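Section 2. Planning and Budgeting Before You Order

Read this section before you fill in the Tivdale order sheet. It covers the arm, the gripper, the simulation license and the costs that come with them. Installation starts in Section 3.

2.1 Decide what the arm has to do

1. Write down each task in one line. Name the object, where it starts and where it ends up.
2. Mark every task that involves a door, a drawer or a lid. These need more reach than the distance to the handle suggests, as the arm has to follow the swing.
3. Mark the heaviest object on the list and add the weight of the gripper to it. Compare the total with the payload line on the data sheet.
4. Cross out any task you would not do in the first year. You can add it later under a change order.

Note: Payload is stated with the arm partly extended. At full reach, use the lower figure in the table on the back of the data sheet.

2.2 Try the tasks in simulation first

The Lacson simulation license can be ordered separately from the hardware. We recommend a trial period before you commit to an arm size.

1. Order the license for one workstation.
2. Load the room model closest to your own, or send a floor plan with dimensions to Folalow.
3. Run every task on your list from the wrist view as well as from the room view. A gripper that looks clear of a cabinet from across the room can be much too close to it.
4. Save the joint log for each run. You will need it if you ask for a different arm size.
5. Change the mounting position and repeat.

Note: A task that works in simulation still needs a test on the real arm. Keep time for this in your plan.

2.3 Set the budget

Enter the following on the order sheet. Leave a line blank if it does not apply.

Arm and controller
Gripper, two-finger
Spare finger set
Mounting plate or pedestal
Electrical work
Simulation license, per workstation
Operator training
Freight and unloading
Reserve

The deposit is $2,000 and is credited to the final invoice. It is not returned once the arm has been assigned a serial number.

Caution: Do not leave electrical work until after delivery. The controller must have its own circuit, and the warranty does not cover damage from a shared one.

2.4 Plan the dates

1. Allow 16 weeks from deposit to delivery for an arm and controller. Grippers ordered alone ship from the Brenley warehouse in 14 days.
2. Book the electrician for a date before delivery.
3. Book training for the week after installation — not the same week.
4. If your budget year closes in December, ask for a split invoice when you place the order. It cannot be added afterward.

2.5 Before you sign

Check that the reach on the quote matches the arm you used in simulation. Check that the gripper is listed as its own line. If it is missing, it has not been included in the price. Keep a copy of the task list with the quote.

Simulated wrist view near a cabinet door, gripper open: 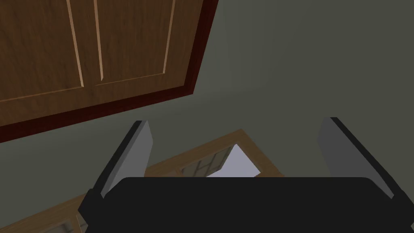

One customer wrote back that the reserve line should come first on the sheet, as theirs was the only one left blank and the new pedestal had to wait for the next budget year.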